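Comparing two grippers in simulation before you buy either

You have two grippers on a shortlist, two datasheets that agree with each other suspiciously well, and a simulator. What follows is how we ran the Votov against the Nirska in September, with the mistakes left in so you can skip them.

Step 1. Pick a dull room

Load a kitchen with a cupboard in it and resist the urge to build a nicer one. We used a stock room from the Modwood set, which has strong opinions on tiling. Put the wrist camera where the real bracket will hold it. A camera floating in a perfect spot will give you perfect results and a nasty shock later.

Step 2. Check the view before you check the grip

Open the fingers all the way and drive the arm in under the cupboard. If the fingers hide the thing you want to pick up, no amount of tuning will help you. 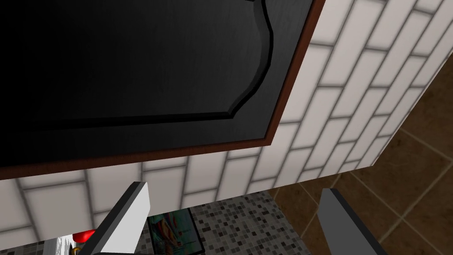

Wrist view with the fingers open, cupboard door overhead.

Save this pose. You will want to come back to it each time you change the finger length, and you will change the finger length more often than you planned.

Step 3. Try a handle

Flat boxes flatter every gripper ever made. Door handles don't, so set up a run of approaches at slightly different angles. We did 116 for each gripper and left them going over lunch.
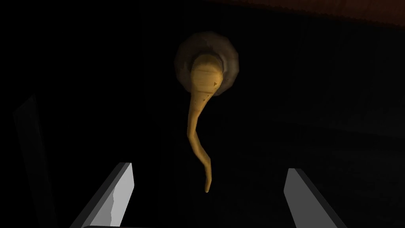

Friction is the setting most people get wrong, usually by leaving it at whatever the simulator came with. Set it low, then raise it in small steps and write down each one. Shape matters just as much: a lever like this one is thick by the rosette and tapers to a thin, curling tip, so a grip that would suit one end may be hopeless at the other. Log where along the handle each finger first touches. Adi Ong wrote us a small script for this, 11 lines long, and it has outlived several larger ones.

Step 4. Run both arms together

Switch to the head camera and bring both grippers into view. Most of the clashes we logged were between one arm and the other – the furniture came a distant second.

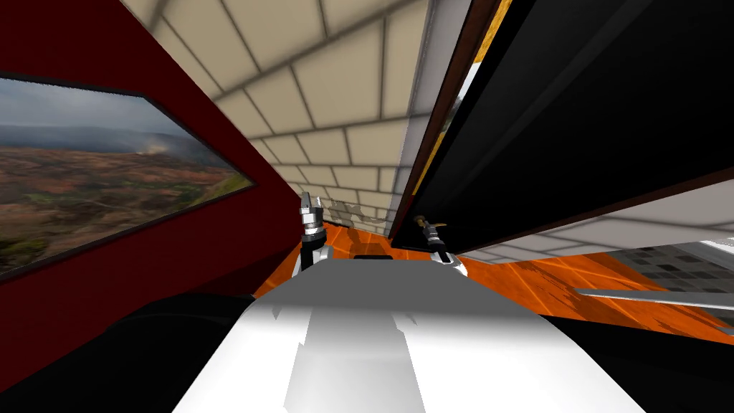

Words and test runs: Yoga Goh, Wuisan workshop notes

Keep the two arms on separate controllers at first. With a shared one, a late command to the left arm looks just like a bad grasp by the right, and you can lose an afternoon blaming the wrong fingers. I lost two.

Once they behave apart, join them up and repeat the same poses in the same order. Our full log came to 1,451 attempts, of which 508 had to be thrown out when I found I'd swapped the gripper names in the settings file. Name your files properly.

Step 5. Compare like with like

Sort the results by pose first and by gripper second. The Votov did better on the lever, the Nirska on thin flat things, and the totals came out nearly level, so the totals told us very little. If your own job is mostly handles, give the handle runs more weight and say so in your notes before you look at the scores.

Then borrow the winner for a week and try it on a real door.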